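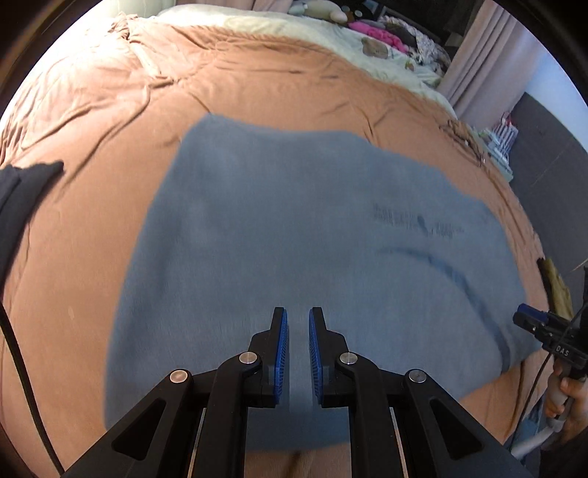 Figure 2. Blue-grey blanket over a tan-brown comforter on a bed.

3.2 Bedding layers and the recording of night-time insulation

The household survey in Nurnville asked occupants to state what they slept under, layer by layer, on the night before each visit. Earlier work on bedroom temperatures has tended to treat bedding as a fixed value for the heating season. Our returns do not support this. Of the 981 nights for which a usable entry exists, 327 were recorded with a combination of layers that differed from the one given by the same household at its previous visit. The changes did not follow outdoor temperature closely, and in the older terraces they did not follow indoor temperature either.

A layer was defined as any textile placed over the sleeper and larger than a pillowcase. Sheets were counted as layers; nightwear was recorded on a separate form and is dealt with in Section 3.4. Where two items were of different sizes, as with a blanket laid over the middle of a larger comforter (Figure 2), the smaller item was entered as a partial layer. Its insulation value was then scaled by the share of the sleeper's body it would cover when lying flat on the back. This is a crude correction. People turn over, and a partial layer shifts more easily than a full one. We applied the same scaling to all homes so that any error would at least run in the same direction.

Fabric type was taken from the care label where one could be read, and otherwise from the occupant's own account. The two sources agreed well for cotton and wool. Agreement was poor for fleece, which occupants described variously as wool, brushed cotton or "the soft one". Entries of this last kind were coded as unknown pile fabric and given the middle value of the range in the Flurnico tables. Repeating the analysis with the lower and upper values altered the estimated insulation of individual beds but left the ranking of the 13 streets unchanged.

Thickness was measured under light pressure with the Kettle gauge, at the centre of the item and at a point near one corner. Creased or folded areas were smoothed by hand before measurement. Comforters with loose filling gave readings that varied widely between the two points, and for these the mean of the pair was used. Items that had been washed since the previous visit were measured again.

Bedroom air temperature was logged at bedside height at intervals of 60 seconds and averaged over the hours between the occupant's stated time of going to bed and time of rising. Loggers were checked against the reference unit at the Dundik laboratory before the season began and again in April. Two units had drifted beyond the accepted limit and their records were withdrawn, together with the matching bedding entries.

The main weakness of the method lies in recall. Occupants were asked in the daytime about the night before, and several remarked that a layer had been added or pushed off in the early hours without their being able to say when. Such entries were retained with the arrangement given at bedtime. The effect of this choice on the comfort estimates is examined in Section 4.1.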